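Candberg Releases Revised Paper Lantern Template Ahead of Fall Craft Season

15th October

Paper craft publisher Candberg has issued a revised version of its folding lantern template, correcting a fault in the base panel that kept the finished lantern from sitting flat. The file replaces the one posted in February and is free to download from the company's pattern page.

The lantern is a six-sided shade made from a single sheet of letter-size card stock, with a separate base. In the first version, the tabs on the base were drawn to the same width as the side panels. Once scored and folded, the tabs overlapped at the corners and pushed the base out of square. The new drawing tapers each tab by 2 millimeters at both ends. Score lines have also been changed from solid to dashed, so that they are harder to mistake for cut lines when the sheet is printed in black only.

Lorraine Furnival, who draws the templates, said the fault did not show up in testing on thin paper. It appeared when users moved to heavier stock, where the thickness of each fold adds up. Candberg received 862 comments on the original pattern, and the corner problem was the most common complaint.

The company recommends card of 100 lb cover weight or lighter. Heavier card can be used for the base alone. Printer scaling should be set to "actual size"; the "fit to page" setting shrinks the side panels and the base by the same amount but leaves the tab slots too narrow for the card.

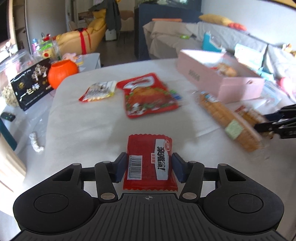 Trevor Wragg wrote under the announcement that he had printed the new sheet twice and the base now dropped in without trimming, although the top rim still opened at the glued seam overnight. He asked whether the glue tab could be made wider in a later version.

Candberg replied that the glue tab is limited by the printable area of a letter-size sheet. Users with larger paper can extend it by hand, using the edge of the side panel as a guide. For the standard sheet, the company suggests double-sided tape along the full length of the seam, with a clip left on the rim until the joint holds.

The instructions have been rewritten as well. Scoring now comes before cutting, and the window shapes are cut while the sheet is still flat. The earlier text placed the windows after the first fold, which left many users cutting through two layers at once. The lantern is intended for battery tea lights only, and a line stating this has been added to the template itself.

Files for cutting machines have not been updated. Furnival said those will follow once the tab dimensions have been checked against blade width. Until then, the February cutting file stays on the page with a note about the base. Users who have already cut the old base can trim the tab ends with scissors and keep the rest of the lantern as it is.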